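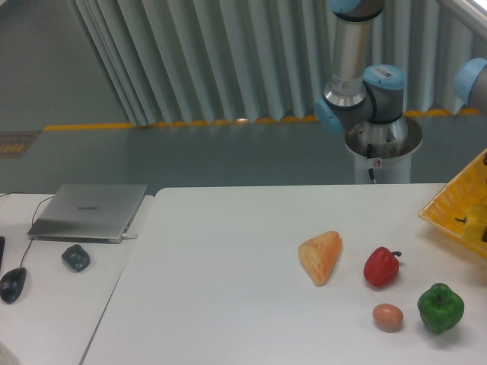

Re: [kitchen-floor] What happens to the sorting shift?

From: Loretta Benavides
To: kitchen-floor list
Date: 26/09/2025

On the list, someone from the Culby prep room wrote:

> Hello all. We were told at the shift meeting that Kornton is bringing
> arms in for the produce and bakery sorting line, and that the trial at
> Ternow is already going. Nobody at our end has seen it. Does it really
> handle the food? And what are the people who sort now supposed to do all
> day? I have two on my crew who have done nothing else for years and they
> are asking me, and I don't know what to tell them.

Hi everybody, and thank you for asking this out loud, because I know plenty of folks have been asking it in the break room instead.

I've been over at Ternow for most of the trial, so let me tell you what I can, and forgive me if I go on a bit. The practice setup is much plainer than people imagine. It's a white table with a few things spread out on it, a red pepper, a green pepper, a small brown egg, a triangle of bread or pastry, with a yellow tray over at the side and the arm on its pedestal behind. Somebody's laptop lives on the next table over. When I first walked in I thought, well, my grandkids could do that! But then I spent an afternoon on it and came away with a lot more respect for what our sorters do without thinking. A pepper and an egg want completely different hands.

As for the work, the plan for December is 300 items an hour on the one line at Ternow, and only the steady, boring part of it. Our crew does more than that on a good morning. Anything bruised, cracked or odd still comes to a person, and that person has the final say. I pushed hard for that and I'm glad it's in writing.

Now, your two. Please tell them that the sorting posts at Culby are not being cut for this trial. What does change is the day itself. Ternow sorters now spend part of the shift setting out items, watching the line and writing up what went wrong, and there are 10 paid hours of training to go with it. Some love it. A couple have told me they miss just getting into a rhythm and chatting across the belt, and I don't want to brush that aside, since the chatting is half of why I stayed in this job so long. We're asking Jalali (they did the training plan) to stop seating people so far apart.

What I can't tell you is what happens after the trial. I've asked twice and will ask again.

If your two would like to come and see it, I'd be happy to have them for a morning. Send me their names and I'll sort out the gate passes, and I'll put the coffee on.

Warmly,
Loretta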